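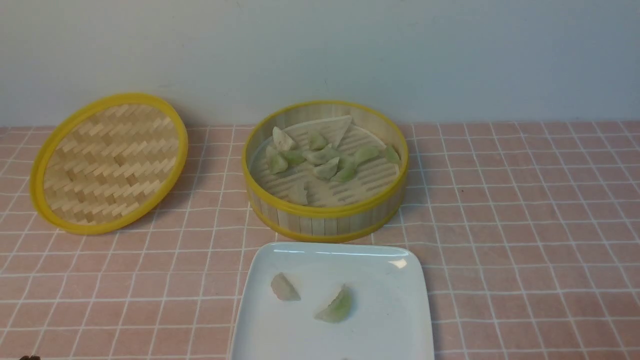 ## The night shelter in Zovavdale should stay open past April

The council's winter shelter on Prarora Street has 35 beds. It opened in November and it is due to close on the first of April, as it does every year. The money is budgeted to that date, the staff contracts run to that date, and the building goes back to being a hall for hire. I think the closing date is wrong, and that the council should change it when the budget comes up for a vote next month.

The argument for closing has always been the weather. Winter shelters were set up to stop people dying of cold, and by spring the risk is lower. I accept that as far as it goes. But anyone who lives in this valley knows what April is like. We had frost on the allotments well into the month last year. A person with a wet sleeping bag is not much helped by the calendar.

The bigger problem is what closing does to the other work. Over the winter the outreach workers get to know people. They help them find a birth certificate, register with a doctor, apply for a tenancy. These things are slow. The housing office says the usual wait between a completed application and an offer is longer than the shelter season itself. So a man who comes in at Christmas and does everything asked of him will probably still be waiting when the doors shut. After that his caseworker has to find him before she can tell him anything, and a letter sent to the shelter reaches an empty office.

I went through the council's papers for the last two years to see what an extension would cost. The shelter runs at 1,150 pounds a night, including two night staff, heating, laundry and an evening meal. Keeping it open all year would be a large commitment and I can see why councillors are wary of it. I am asking for something smaller. Six more weeks would cover the worst of the spring and give the housing office time to clear the cases already on its desk.

The council could find that money. The Kandasamy car park scheme was underspent again, and the consultants' budget for the town centre has hardly been touched. I would take it from the second of those first, though I know others would rather see it come from reserves.

Some residents near Prarora Street don't want the season made longer. There were complaints in the autumn about noise by the bus stop and people waiting outside before the doors opened at eight. I don't think those complaints should be brushed aside. Opening at 6 would deal with most of the queue, and the Desine Trust, which runs the shelter, has already offered to try it. A phone number that somebody answers at night would help too. At present the one on the noticeboard goes to the hall bookings line.

What I can't accept is the claim that a longer season will draw people here from elsewhere. It was said when the shelter opened and it was said again when it grew. The Trust asks every guest for a last settled address, and nearly all of them give one within the district. They went to school here and most have family here.

A petition asking for the extension has 595 signatures and will be handed in before the budget meeting. It is at the library desk and at the Desine Trust's office. If you would rather write to your ward councillor directly, do it this month, as the papers for the meeting are drawn up well ahead and late letters tend to be noted and filed.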